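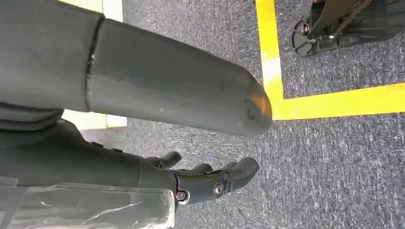
Keith Te Moana wrote back the same night I sent him my draft budget, and his whole reply was that I'd priced the hand and forgotten everything that goes around it. He was right, and I've rebuilt this talk on the strength of that one email, so if you find it useful please thank Keith at the tea break, and if you don't, well, I'm up the front and easy to find.

(Wait for people to sit down. Check the clicker.)

So, good morning, and thank you for having me back at Tarkosthorpe. I want to spend our time on how a smallish workshop goes about buying a robotic hand, the five-digit kind, without spending the year's money by March. I'm no engineer. I look after the equipment budget, I sign for things when they come in on the truck, and I'm the one who gets the phone call when the invoice doesn't match the quote.

Let me begin with the quotes. We asked two suppliers, Tralell and Holtier, and we asked them the same questions in the same order, and goodness me did we get different-shaped answers! Tralell sent a single figure with everything rolled in. Holtier sent 39 separate lines, right down to the fasteners. My first feeling was to love the tidy one and groan at the long one. By the end of the week I'd changed my mind, and I now ask everybody for the long version, even when it means a second pot of coffee to get through it.

(Slow down here. People like to write this bit down.)

The line I want you to look for is wear. Fingers touch things all day, that's their job, and the outer surfaces pick up scuffs and the joints want looking after. Ask what a single finger costs on its own. Ask whether you can swap one on your own bench or whether the whole hand has to go back in a box. One of our quotes said eight weeks for a return, and I had to sit down for a moment, as eight weeks without a hand is a very long time to be paying rent on the floor it works over.

Coverings are the other one. Whatever you wrap or sleeve a hand in, that's a consumable, and it belongs in the running costs with the gloves and the tape. We'd put ours under "sundries", where it sat looking harmless. I've now set aside $2,000 a year for coverings and small parts together, and I'd sooner hand some back in the winter than go begging for it.

(Tell the Tsuji story if there's time. If not, skip to floor.)

The Tsuji story, quickly. Tsuji is our name for the older arm, and when we bought it we planned beautifully for the arm and then found we had nowhere sensible to put it. We borrowed a corner, then we borrowed a bigger corner. So these days floor space has its own page in the plan, with the markings drawn on it, and the power, and room for a person to walk past carrying something awkward. Tape for the floor is cheap. Moving everything a second time is dear, and it puts everyone in a bad mood besides.

A word on spreading the cost. We're planning over 5 years, with the purchase in the first and a proper sum for repairs in every one after that, including the first, however shiny it is. Keith would go for a lease, and we've had that argument over several lunches. If your work changes a lot from season to season he may well be right. Ours stays much the same, so I lean towards owning.

Training! I nearly left it out again. Book it before delivery, put the wages for those hours in the same budget, and send more than one person, so that somebody can still run the thing when the other one's off sick.

(Questions. If it goes quiet, ask who has had a quote come in lower than expected, and wait for the laugh.)

The spreadsheet is on the back table, in large print. Take one, scribble on it, and send me your corrections.

Speaker notes, Tarkosthorpe equipment planning session | Please ask before copying | Contact us | Back to top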